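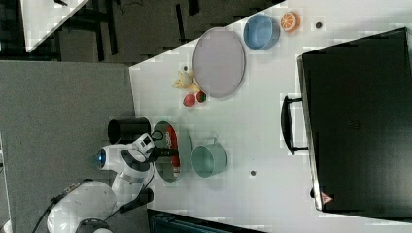

## 9 Jul 2025, Hatness school closure records

Second pass through the Hatness boxes. Still not convinced by the enrollment story everyone repeats.

The farewell booklet says 600 pupils in the last year before the move to Ultthorpe. The registers give 523. I added them up twice, once by class and once by surname, and got the same total both ways. My guess is that 600 came from a speech and got copied into the newsletter, then the booklet.

Guest book from the open day: 373 signatures. The newsletter has "well over 600" through the doors. Plenty of people don't sign, fine, but I'd want a better source before we print it.

Three pages are missing from the February register. The Paiva index lists them as scanned. They aren't in the folder, so either the index is wrong or the files were misnamed on upload. Check the second drive.

Nuvadell transcription of the alumni interviews: usable for searching, poor for quoting. It turned "old gym" into "Olgym" and treated it as a person all the way through tape 3. Anything we quote gets checked against the audio.

To do:

- ask Ultthorpe for their intake list
- redo the caption on the staff photo, the year is a guess
- leave the 600 out of the draft for now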